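List: entili-users
Subject: Re: When does an episode start and end for box tasks?

On Sunday the Jillarel list account wrote:

> We are getting ready to collect our first set of container tasks with
> the hand-held grippers and we have a few questions before we commit to
> a format.
>
> 1. Do you start recording before the hands come in, or once they are
> already at the box?
>
> 2. Do you count opening the lid as part of the task, or leave the box
> open between takes?
>
> 3. Our second hand often has nothing to do. Should we put the second
> gripper down, or keep holding it? The policy will run on two arms.
>
> 4. How many examples per item did you need before the training curve
> told you anything?
>
> We have 15 items picked out and one box. We would like to avoid
> throwing away a week of work, so any numbers would help.

Replying to the list since I get the same questions off-list. We have been doing container tasks at Tramivbridge since June. The set we train on now has 2132 episodes in it after cleaning. Answers in order.

1. Start of recording. We start with both grippers in view and still, away from the box. The operator holds them there while the other person starts the log, then begins on a spoken "go." We tried starting with the grippers already at the box. Those episodes were shorter and easier to review, but the policy trained on them did badly with the approach. It would get near the box and stall. When we added the approach back in, the stall went away for most items. I would not cut it out to save disk space.

The end matters just as much. Let go of the item, back away until the jaws are clear of the box, stop, and only then end the log. If you end it at the release, the model has nothing to copy after the release, and ours would hover over the tray with the jaws half open.

2. The lid. We split this in two. "Open" is its own task and "place" is its own task. For place, the lid is all the way back before recording starts. If you record both as one long episode, a failed opening spoils the placing part too, and you end up throwing out good data. You can join the two later with the task labels. We did that with Fernik, our labeling script, and it worked without any changes to the logger.

Check the lid between takes. If it is only part of the way back, it can get in the way of the wrist when someone goes for the rear of the tray.

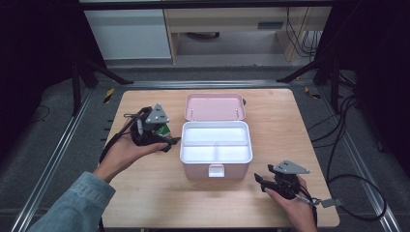

Place task, packet in the left gripper, right gripper open. Lid back, tray in view.

The box we use for this one has a long compartment at the back and two smaller ones in front. That gives you three targets from one object, but only if the label says which one was meant. Our first labels just said "put packet in box." We had to go back and watch every one of them to add the compartment, and in some the item landed across the divider and we could not tell what the operator had been aiming for. Now the prompt is read out before the take, it names the compartment, and it goes into the log as text. If the item goes anywhere else, the episode is marked as a miss and kept in a separate folder.

Small flat packets are harder than they look. The jaws hide a lot of the item, so the head camera may only get part of it. Pick it up by one end so that some of it sticks out. We also ask people to slow down over the tray. It does not need to be very slow, just enough that the tracking has clean frames for the release.

3. The idle hand. Keep holding it. We went back and forth on this. With the second gripper put down, its track is flat for the whole episode, and a model that sees a lot of flat tracks learns to leave that arm parked even when the task needs it. Have the operator hold it open, on its own side, not touching the box. Small natural movement is fine. What you want to avoid is the free hand drifting in front of the tray, where it blocks the view of the markers on the other gripper.

Swap sides too. Most of our operators are right-handed and our first batch was nearly all right-hand placing. We now alternate sides in blocks of 20 takes. Alternating on every take was tiring and led to wrong labels.

4. How many. This depends on the item and on how much you move the box. For a rigid item and a box that stays close to one spot, we saw a useful result early, but it fell apart as soon as the box was shifted toward a table edge. I would spend the first week on fewer items and more box positions. If you have 15 items, pick a handful and put the rest away for now. Move the box and turn it a little after each block. Write the position in the notes if you can, even if it is only "left" or "near edge."

A few things you did not ask about.

Cables. Leave enough slack that the operator can reach both far corners of the table without feeling a pull. A tight cable changes how people move, and you will see it in the wrist angles. Check that no loop can catch on the table corner when the hand comes back.

Sleeves. Long sleeves are fine as long as they stay off the marker plate. We ask people to push loose cuffs back before a block starts.

Misses. Do not delete them. We use ours to train the success check, and we were short of them because the early ones had been erased. If a take goes wrong and the operator fixes it without stopping, label it as a recovery and keep it with the good ones. Our current policy only picks up dropped packets because of those.

Review. Two people look at each block, and one of them must be someone who did not record it. The operator tends to remember what they meant to do and passes takes that are not clear on video.

On the Entili side, the importer still drops the prompt text if it has a line break in it. Keep prompts on one line until that is fixed. I can send our label sheet and the block checklist to anyone who wants them. Write to me off-list and say which version of the importer you are on, as the column order changed.

-- 
Tramivbridge data collection
entili-users mailing list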